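10 March 2026
Notebook, finishing bench. Gloss drift on the molded color samples.

Carried over from the last entry: the red samples from the Mondoleck masterbatch read low on gloss compared with the set made in June. Same mold, same resin, same nominal polish. Wanted to rule out the meter before blaming the pigment.

Meter check. Cleaned the calibration tile with lens tissue and isopropyl, let it dry, zeroed on the black trap, then read the tile before and after the session. No drift worth writing down. The meter is fine. The foot of the housing had a crumb of polishing compound stuck to it, which would lift one end and give a low number, so I scraped it off and repeated the morning's readings. The reds came up slightly. Not enough to close the gap.

Sample prep. All parts wiped with the same damp cloth, then dry cloth, then left on the rack. No solvent on the parts. Last time somebody used the citrus cleaner on half of them and we lost those readings. If you use the citrus cleaner, write it on the bag.

Measured at 60 degrees only. I tried 20 degrees and the readings wandered too much with part position, probably because the faces are not flat. There is some sink near the middle of each face and the meter window is wide enough to take it in. Ended up making a card jig with a cutout so the window lands on the same part of the face each time. Jig is in the drawer with the calipers. It is marked TOP. Please keep it dry.

Results in words, numbers are in the sheet:

Red, Mondoleck, current lot: lowest of the set. Noticeable falloff from gate side to far side.
Red, Mondoleck, retained lot: higher, even across the face.
Teal, Filta: no change between lots.
Natural, no colorant: no change between lots.

The natural and the teal holding steady says the mold surface has not gone dull by itself. It also says the resin is probably all right. Left over are the red pigment, the letdown ratio, and the drying.

Drying. The log for the hopper dryer shows the red run went in after a shorter hold than the others. The resin supplier sheet gives a minimum and we met it, but the red concentrate was blended in late and would not have had the same time. Moisture shows up as splay first and I do not see splay on these. Under the loupe there are a few fine streaks on the far side of the current lot, running with the flow. Could be early splay, could be poor mixing. I cannot tell them apart at this magnification. Cut one and looked at the section: color is even through the wall apart from a thin darker skin. The retained lot has the same skin.

Sanding trial. Took 2 reds from the current lot and wet sanded one face on each, starting at 3,000 grit, light pressure, water only, then compound on a felt wheel at low speed. Gloss came up past the retained lot. So the material will take a shine and the low reading is a surface matter from the molding. Do not take this as a fix. The edge radius went visibly softer on both parts and the face picked up a swirl under the desk lamp. The felt also loads up with red very fast and then prints onto anything pale, so the wheel is now labeled red only.

Edge highlights. Visual judging by edge highlight is still the quickest screen we have. A rounded edge catches light along its length and a dull one loses the line before the meter notices much on the face. It depends badly on lamp angle, and color misleads: the same red reads brick on one side of a face and close to maroon on the other with nothing changed but the light. Compare red with red. Comparing red against teal by eye gets you nowhere. 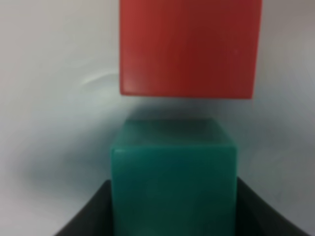
Hendrik Moodley thinks the mold temperature is a better suspect than moisture. His point was that the red job followed a cold start and the chiller had been left on the setting from the Visser job, so the far side of the cavity would have run cooler and frozen off before it copied the polish. That would fit the gate-to-far falloff, which moisture does not explain well. He would like the next red run held back until the water temperature settles, with the first 16 shots thrown away. I have no objection. We normally discard fewer, and the regrind bin has room.

Plan for the next run:

Dry the blend together, concentrate included, full hold.
Log water in and water out at the start and at every pallet change.
Keep 200 parts from the middle of the run, bagged in order.
Read gate side and far side separately, with the jig.
Leave the Cestar mold release in the cabinet. It was used on the June set and I want that variable out.

The last line makes the June comparison weaker than I first assumed. Release residue can push gloss either way depending on how much was wiped off, and there is no record of how much was wiped off. I have moved the June readings to a separate tab.

Open: whether the thin dark skin matters. Ordered finer lapping film for the section mounts.

2 comments
0 shares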